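Skeptics wanted for a robot open day

Hudby is showing its room-service robot to the public on a Friday in July, and we need people to come and doubt it. The company's flyer says the machine can take over "most guest room tasks." We have read the flyer twice and would like to see it done.

Rarnari is a small newsletter for hotel workers, 2811 subscribers at last count. We are looking for housekeepers, front desk clerks and night staff to watch the demonstration with us and write down what they see. Hotel work is full of fiddly jobs: straightening a bed, finding the remote, calling down to the desk from the room phone.
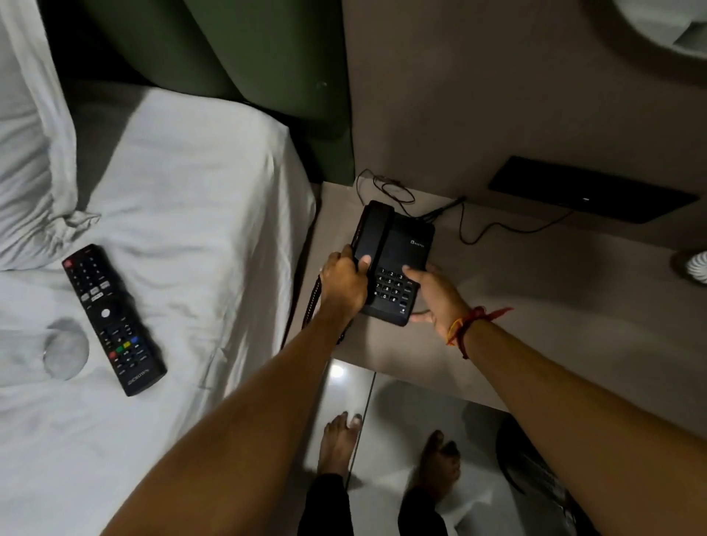 Last year Boris Delić and I went to a similar event at Nustedero. Plenty of talk, one towel folded, and questions cut short for lunch. So bring your questions in writing. Ask who fixes it at 3 a.m. Ask what happens to your hours.

You need at least a year of hotel work. No technical background, please. We pay $69 for the afternoon plus bus fare, and Hudby has no say in what you write.

Send a few lines about your job to Jolanta Walczak, Rarnari, Room 446. Tell us if you need to leave before 5 p.m.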